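Laundrette on Koker Street to shut after May, residents told

The only laundrette on Koker Street will close its doors at the end of May, a notice in the window says. The notice went up overnight and gives no reason beyond "the lease". Nearest alternative is on Teler Road, two bus stops and a steep hill away.

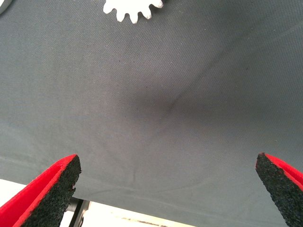
Author: Berisha
Role: Local news desk

Regulars were still loading up at 7am, same as ever. Most had not seen the notice. One woman with a pushchair read it twice and went in anyway.

The shop has 13 washers and a handful of dryers, one of them out of order since the winter. A wash has gone up 3 times since last summer. Even so it is busy at weekends, when people come down from the flats on Dasirik Court, where the shared laundry room has been locked after a leak. No date for that to reopen. The landlord of the flats has been asked for one and has not yet replied.

The council says it has no say over the lease. A spokeswoman said the unit is privately owned and that any change of use would need planning permision in the normal way. No application lodged so far. She added that residents without a machine at home could ask about the hardship fund, though the form is only online at the moment and paper copies are "being looked at".

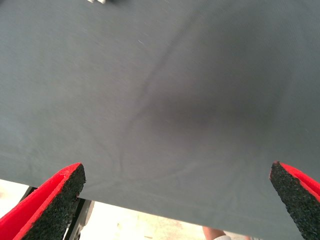
Service washes are what older customers say they will miss most. Drop a bag off before 10, pick it up folded by teatime, no dragging wet sheets up the stairs. Anyone trying to do the same at home will know the problem: a big piece of dark grey cloth shows every line, and one long crease down the middle is enough to send you back for the iron. The shop has a wide roller press at the back for that sort of thing. Teler Road does not do service washes and has no plans to start.

Duvets are another worry. Few home machines will take a double, and the dry cleaner by the station wants some 2 weeks' notice for anything bulky. "I'll be doing it in the bath," said a man waiting on his spin cycle. He was not joking, he said.

A petition is on the counter at the newsagent next door, and another at the chip shop. Both will be collected before the next ward meeting, which starts at 7pm in the church hall on Koker Street. Side entrance, the front steps are being repaired. Anyone who wants to speak should put there name down at the door.

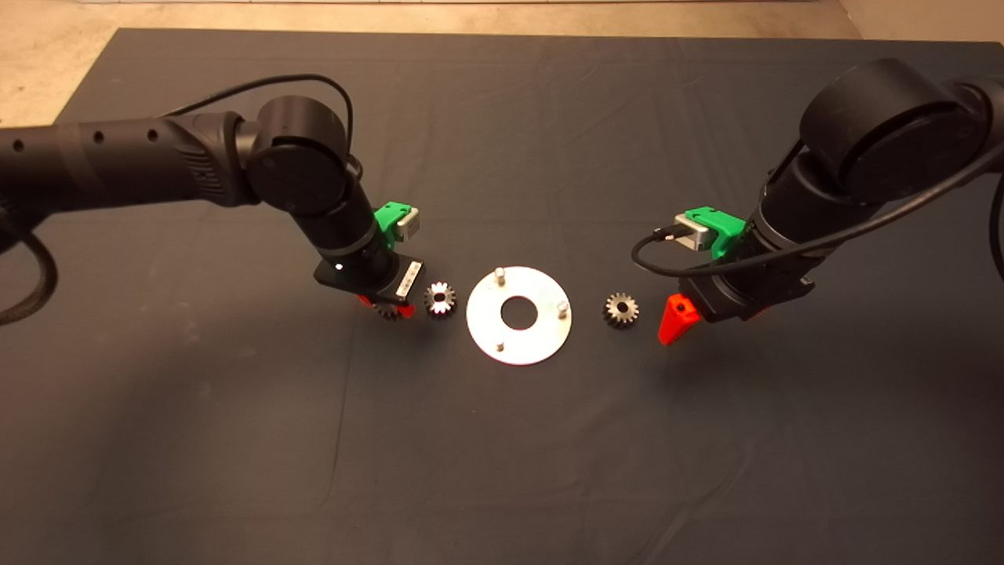 Creases and wrinkles in dark grey cloth.

Customers with unused tokens have been told to spend them before closing. Refunds at the counter, mornings only, and bring the tokens with you. Bags left for service wash must be picked up by the last day. More when we have it.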